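Taller de escritura personal
Apuntes de la sesión 4: escribir hacia el año que viene
Docente: Florin Ilie
14 de julio de 2018

En la sesión anterior trabajamos la carta a uno mismo. Hoy pasamos a un texto más difícil, el texto de propósito, que se escribe en la mitad del año y no en enero. En enero todos tenemos ganas, pero pocas pruebas. En julio ya sabemos qué hemos dejado caer.

1. Punto de partida

Antes de escribir, lean otra vez sus páginas de la semana pasada y subrayen las frases que todavía les parecen verdad. No corrijan nada. Sérgio Torres, que llevó este grupo antes que yo, pedía leerlas en voz alta; yo lo dejo a la elección de cada uno.

2. La palabra guía

Muchas personas eligen una sola palabra para el año: calma, orden, valentía. El peligro es que la palabra sea tan amplia que cabe todo dentro. Les propongo bajarla a una situación. Si la palabra es «calma», escriban dónde les falta: en la cocina a las ocho de la mañana, en el teléfono con una hermana, en el autobús de vuelta. El texto empieza en ese lugar y la palabra puede aparecer más tarde, o no aparecer.

3. El cuerpo en el texto

Un diario con solamente ideas se cansa pronto. Busquen por lo menos un párrafo donde se hable de las manos, de la espalda, del sueño. Pueden escribirlo en presente, aunque el resto esté en pasado.
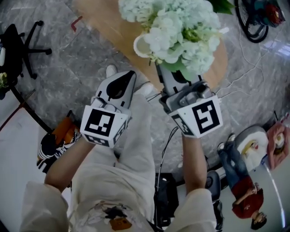
Las dos manos ocupadas, vistas desde arriba.

Para este párrafo sirve la pregunta siguiente: ¿qué he sostenido este año que no era necesario sostener? Contesten con cosas concretas (un horario, una discusión, una suscripción) y después con lo que venga.

4. Ejercicio en clase

Escriban 60 líneas a mano, sin parar. La mitad mira hacia atrás y la otra mitad hacia adelante. Usen el futuro simple solo en la segunda parte, y observen si les sale natural o si prefieren «quiero» y «voy a». La diferencia es interesante: «descansaré» promete, «quiero descansar» confiesa.

5. Lectura

En el cuaderno de lecturas, página 74, está el fragmento de Dobre sobre su mudanza a Bostent. Fíjense en que habla de las cajas durante dos párrafos antes de decir que tiene miedo.

6. Para la próxima sesión

Un texto de 1000 palabras como máximo, con título. Puede ser una entrada de blog o una página de diario, pero tiene que entenderlo una persona que no les conoce. No es obligatorio que termine bien. Quien falte puede dejarlo en mi casillero, con su nombre en la primera hoja.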